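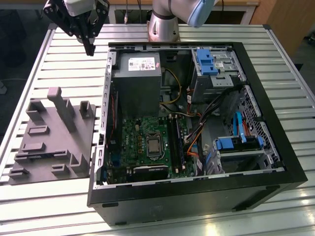 一月,工作室记录,上午十点起

继续弄单格漫画的印前稿。Iltmont 那本小册子的第四批,灯塔看守人那张重画过了,原来的对白太长,气球占掉半个天空。现在只留一句:“他们说雾下午会散,没说哪年的下午。”Hanne Ojala 觉得“哪年”要加重,我试了粗体,像在喊,又改回常规字重。

线稿扫描。灰度 16 位进,转位图前先把纸纹压掉。阈值设 246 的时候细排线断得厉害,尤其是毛衣和海面;往下调,线是连上了,铅笔底稿的残迹也跟着出来。最后分两层做:人物一层,背景一层,阈值各设各的,再合并。多花一刻钟,值得。以后画底稿改用浅蓝铅,Lenni Huttunen 去年就说过。

纸:Tolley 的粗纹纸不要再用来画小幅。笔尖在横线上会跳,扫进来边缘发毛。剩下的留给水彩。

墨:Sedari 黑墨放久了偏稠,兑了一点蒸馏水,排线顺了,大块平涂却发灰,要涂两遍。平涂还是用没兑过的那瓶。两瓶瓶盖上都写了字,别拿混。

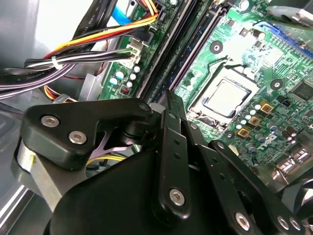

对白字体的问题还没定。手写的那套字间距不匀,“说”和“的”挨得太近,看着像一个字。Ville Lahtinen 主张全部重新手写,不用字库,理由是读者看得出来。我同意,但是已经排好的那些要不要返工,等他看过打样再谈。

图说放格子下面还是里面,Orvokki Ikonen 来信说统一放下面,左对齐,不加句号。已经改完。有两张原本是图说和气球都有,删掉了图说,笑点反而早到半拍,其中“奶牛看牙医”那张不好,又恢复了。

编号:档案里现在到 1,926。301 那张找不到原稿,只有低分辨率的扫描,印出来肯定糊。Siv Grønli 记得原稿借给图书馆展览过,她去问。问不到就重画,构图照旧,狗换个方向,原来的尾巴顶着边框,一直看着别扭。

新点子,先记在这里:
两个云在排队,后面那个说“你先下”。
棋手对着空棋盘道歉。
叫 Dijkstra 的邮差,每天走最短的路,所以从来没见过海。(这张要解释才懂,大概不行。Hanne 笑了,Lenni 没笑。)

下午四点打样出来。黑色够深,左边距比右边窄了一点,裁切线要重设。封面的黄偏绿,等自然光下再看一遍。

待办:重设裁切线;买浅蓝铅;奶牛那张的图说再缩短,现在读起来要换两口气。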